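Home | Posts | Notes | Contact
Search this site... Go

Two arms at the folding table

8 May 2022

I have been at the Gonda plant long enough to have folded by hand on every shift it runs. We take rental linens and work garments, sort them, wash them, press what needs pressing, and fold the rest. Folding the odd pieces was always the bottleneck, and it is the part management has decided to automate.

The flat sheets went first. The Eklund line feeds, irons and folds them, and two people now cover what used to take a full crew. That change was easy to plan because a sheet is always the same sheet. Small colored cloths are harder. They come out of the dryer in a heap, and a machine has to find an edge before it can do anything with it.

What changed on the floor

Lalit Mittal runs the cell for Prestau, our integrator. He asked for people who knew cloth, so I moved over from hand folding in July. My hourly rate went up by a small step. My shoulders hurt less and my eyes hurt more. I spend the shift watching cycles, logging faults and recovering the arms when a grip slips.

The log has a short list of codes. Code 10 is a missed edge, and it is most of what I write down. Lint on the fingertips causes some of those. Dark fabric causes others, mainly when one side is bunched and the fold line drifts. A good hand folder corrects for that without looking.

Throughput is still behind a person. On mixed cloths the cell does roughly 25 percent of what I did by hand, though it holds that rate through lunch.

The layout is simple: an arm at each front corner, the cloth laid flat toward the back, one gripper over each end. Cable slack matters more than I expected, and I check the loops at the start of every shift.
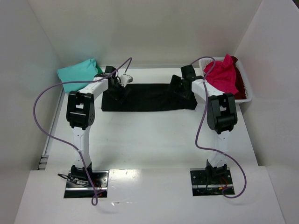
What I would ask for next

Written recovery steps, for one. At the moment they live in Lalit's head and in my notebook. The Florkow site gets its own cell next, and the folders there should have training hours on the schedule before the hardware is bolted down. We had ours afterward, between faults.

We use cookies to remember your settings. Accept | Decline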